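Setting Up a Render Cache on a Shared Drive in Noler

Posted 29/11/2024 in Tutorials > Rendering

This guide covers moving the Noler render cache from the local disk to a shared drive so that several workstations can reuse the same light and texture data. It applies to Noler with the Urska path tracer. The older scanline renderer keeps no cache and is not affected.

Before you start

You need write access to the shared drive, the same version of Urska on every workstation, and at least 100 GB free on the share. Mixed versions will not corrupt anything, but each version writes its own set of files and the space fills up quickly.

Close Noler on all machines. The cache path is read at startup only.

Step 1. Create the folder

On the share, create a folder named urska_cache. Avoid spaces and accented letters in the full path. Give the render group read, write and delete rights. Without delete rights the cleanup task fails silently and the folder grows until the quota stops it.

Step 2. Change the path

Open Preferences, then Rendering, then Storage. Replace the default entry in Cache Location with the network path. Use the full server path. Mapped drive letters work in the interactive window but not in the background service, which runs under its own account.

Set Maximum Size to 64 GB. Leave Block Size at 8 MB unless your files are mostly small tiled textures, in which case 4 MB wastes less space.

Step 3. Build the cache

Open a file with fixed lighting and at least one large textured surface. Choose Render, then Build Cache. The first pass is slow — every texture is converted to tiles before any light data is written. Wood grain is a useful test, as tiling errors show up as breaks in the lines.
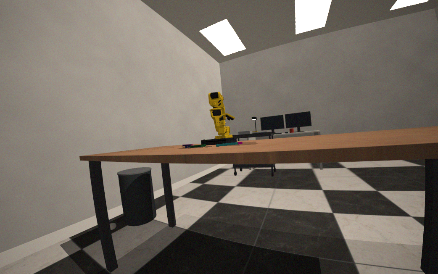
Gunnlaugsson wrote in to say that the build stops at the texture stage if the share is mounted with file locking turned off, and that the log reports this only as a timeout. Turning locking back on and deleting the partial files cleared it. The same applies to Stekthorpe storage units, where locking is a per-folder setting under Advanced.

When the build finishes, the status bar reads Cache Ready. If it reads Cache Partial, open the log and look for lines beginning with SKIP. These are usually textures with missing source files.

Step 4. Point the other machines at it

Repeat Step 2 on each workstation, then open the same file. Do not run Build Cache again. Start a normal render and check the first lines of the log for "cache hit". A row of misses means the path differs, often by a trailing slash or a change in letter case.

Cleaning up

Urska removes the oldest blocks once Maximum Size is reached. To clear everything, use Render, then Purge Cache — deleting files by hand leaves the index out of date, and the next render will spend several minutes rebuilding it.

Related: Texture tiling options; Running the background service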